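Escobedo Pier Trust
8 Feb 2019

1/ The Trust wishes to advise the community of arrangements for the reopening of the Escobedo Pier promenade deck and the works that will continue beneath it. The information is set out across this thread. Residents without access to social media may collect a printed copy from the tollhouse counter.

2/ The inner section of the pier, from the tollhouse to the bandstand shelter, will reopen to pedestrians this month. The outer section, including the fishing platform and the former steamer landing, remains closed. Fencing at the bandstand marks the limit of public access and must not be moved or climbed.

3/ Our contractor, Garnex, has replaced 300 deck boards on the inner section. The new boards are spotted gum and will appear noticeably redder than the existing timber for the first year or two. They have been laid with the same gaps as the originals, following strong feedback on this point during consultation.

4/ Visitors using prams, wheelchairs and walking frames should keep to the smooth centre strip. Narrow heels are not recommended anywhere on the deck.
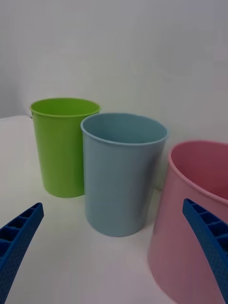
Lime-green cup at the back, against a plain wall.

5/ The kiosk at the tollhouse end will trade from 9 am to 4 pm. The lease has been awarded to Vultarel, which also operates the foreshore tearoom. Hot drinks, sandwiches and ice cream will be available. The kiosk does not sell bait, and we ask anglers not to enquire there.

6/ Single-use cups are no longer permitted on the pier. Too many were being recovered from the harbour after windy afternoons. Patrons may bring their own cup or borrow one from the kiosk on a refundable deposit of $3. 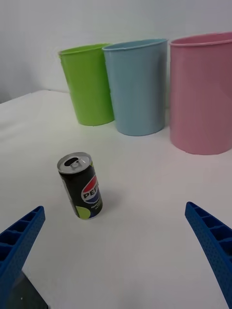
7/ Borrowed cups are to be returned to the kiosk hatch or to the rack beside the tollhouse gate. Please do not leave them on the railings or on the memorial benches. Any sturdy plastic cup is suitable for patrons bringing their own, and lime green or pale blue, as in the photograph, will be easier to find on a grey deck than white. Glass is prohibited over the water at all times. Deposits are refunded in cash until the kiosk closes and cannot be held over to the following day.

8/ Turning to the substructure. Divers inspecting the piles under the outer section found marine borer damage more extensive than the previous survey had indicated. In total, 35 piles require sleeving or full replacement. The Trust has accepted the engineer's advice that no public loading be allowed on the outer deck until this work is complete.

9/ Pile works will be undertaken from a barge moored on the eastern side. Boat owners should keep well clear of the barge and its anchor lines, which extend some distance beyond the marker buoys. The dinghy steps on the western side are unaffected.

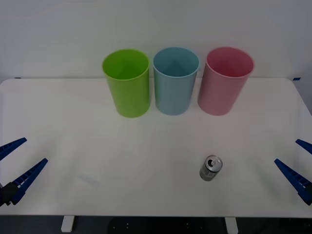
10/ Noise from pile driving will be heard across the foreshore and in the lower part of the town. Driving is restricted to the hours between 8 am and 3 pm, and will pause during services at the Mariners' Chapel. The Trust has requested a weekly schedule from Garnex and will display it at the tollhouse once received.

11/ The ferry is not affected. The Etent will continue to berth at the town wharf for the duration of the works, on its ordinary timetable. The question of whether it might one day return to the steamer landing has been raised by a number of residents. The landing would require separate funding, and no commitment has been made.

12/ Fishing is permitted from the inner section on the western side only, between the second and fifth lamp standards. Overhead casting is prohibited. Cleaning tables have been removed for repair, and catch should be taken home whole.

13/ Dogs are welcome on a short lead before 10 am and after 5 pm. Bicycles and scooters are to be walked. The gates are locked at dusk, and a bell is rung a quarter of an hour beforehand.
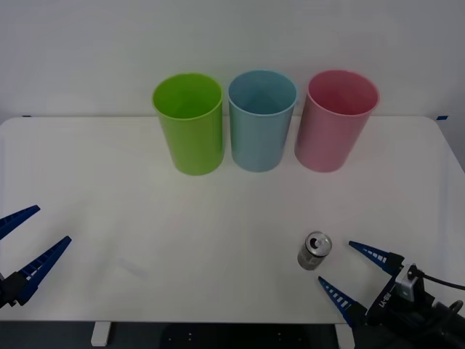 14/ The plank sponsorship program has now raised around $3,000 towards the handrail. Sponsors' names will be engraved on brass plates fixed to the kerb timber, as drilling into the new boards would void the warranty. Applications already lodged will be honoured in order of receipt.

15/ Sponsors who asked for a position near the bandstand should note that plates in that section will be fitted after the fencing comes down. The office will write to each of them with a revised date.

16/ Enquiries may be directed to the Trust office at the tollhouse or by reply to this thread. Replies are monitored on weekdays during office hours. Damage to the deck or fencing should be reported to the office by telephone without delay.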